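Configuration and Upkeep of a Simulated Two-Armed Robot Cell
Project report, Robotics and Automation module
Student: Kurniawati Saragih
Supervisors: Nathalie Kuipers and Niilo Riihimäki

3. Setting up the cell

The cell used in this project exists only in simulation. It consists of one robot with two arms, each fitted with a gripper, placed in a kitchen with a refrigerator and a counter. The kitchen model was supplied by Gernley and was not altered during the project, apart from the changes to the refrigerator door reported in section 3.2.

3.1 Robot model

The robot description was imported from the Tronari library. On first loading, the left arm settled a little lower than commanded. The fault was traced to the mass of the wrist, which had been entered twice in the file. Once the second entry had been removed, the arm held its position. The joint limits of both arms were then checked against the data sheet, and 4 corrections were made.

The zero position of each gripper was set with the fingers fully open. This position is checked at the start of every session. If the check fails, the gripper is driven to its open stop and the value is stored again. 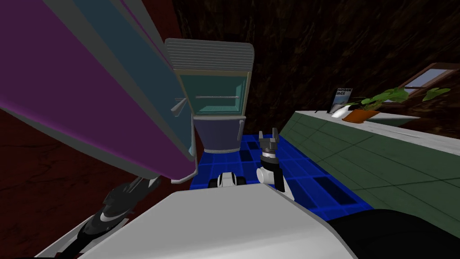

Figure 3. The simulated cell, with the left gripper near the handle of the purple door and the right gripper open.

3.2 Door and contact settings

The door proved to be the most demanding part of the work. Under the original settings the hinge had no friction, and a light touch from the gripper was enough to set the door swinging. Friction was added in small steps until the door stayed where it was left. The contact shape of the handle was also rebuilt, as the supplied version was a plain block and did not follow the curve of the visible part.

The physics rate was raised from 200 to 1,000 steps per second. The lower rate allowed the fingers to sink into the handle during a firm grip. The higher rate makes each run slower, but the delay was accepted by the supervisors.

3.3 Routine care

A short routine was agreed with Rafferty Ambrose, who maintains the Skillton computing room. Before each session the robot file is compared with the stored copy, both arms are sent to their home positions, and the door is opened and closed once by command. Any difference is entered in the log with the initials of the operator. Old log files are moved to the shared drive at the end of each month.

During January the routine found 9 faults. Most concerned the gripper zero position, which was lost whenever the program was closed during a movement. A shutdown script written by Kamran Sharifi now stops both arms before the program exits. The script is listed in Appendix B.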